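Linen Cell, Matley Workshop: Setup and Upkeep

Photographs and notes by Cadi Probert

The linen cell is a two-arm bench cell used for pillowcases and other soft goods. Both arms bolt to base plates on the front rail, and the work is done on the flat table behind it.
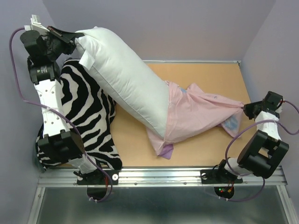 We rebuilt the cell in September, after a season of stoppages that nearly all came down to cables and grippers. Aled Lloyd did the mechanical work and Myrto Liapis did the wiring and the software. The notes underneath are what we now hand to anyone taking over the cell for a shift.

Base plates
Each arm stands on its own black plate. We slacken the plates only when an arm has to come off. Before that, Aled scribes a line on the rail at both ends of the plate so it goes back in the same place. If the line is missed, the arm has to be taught its home position again, and that takes most of a morning.

The rail
Aluminium, with long grooves that collect lint. Brush it out at the end of every shift. Don't use the air line, as it drives the fluff down into the openings below.

Cables
The purple cable on each arm needs a free loop at the top and another below the rail. Too short and it pulls at full reach, too long and it catches on the work. Myrto ties them at the bottom loop only. Check the ties by hand and replace any that slide. The old cables were clipped along the arm links and the left one failed after 129 hours.

Grippers
The left gripper usually takes the pillow by a corner and the right one takes the case. Wipe the fingertips with a dry cloth before starting. Worn tips let cotton slip and will mark a pale case. We keep 40 spare tips in the Kemell drawer and reorder when the top tray is empty.

Joint housings
Feel each housing after the first half hour of running. If one is noticeably warmer than its twin on the other arm, stop and tell Rhodri Dafis. The covers on the white links can stay on for this check.

Table and walls
The wood-coloured top is wiped down with a damp cloth, no polish. Polish makes the fabric skate. The panels at the sides and back keep the pieces from going over the edge, so press along the seams now and then to see that nothing has worked loose.

Test pieces
A full-sized pillow and a plain case do for most checks. Plush items are harder on the grippers and shed more, so run those last and brush down afterwards.

After a repair
Run 3 slow cycles with one hand near the stop button, then a normal batch. Write the cycle count in the log. The last entry before this page went up was 198, no faults, signed by Rhodri.

Questions about the wiring go to Myrto, anything else to Cadi.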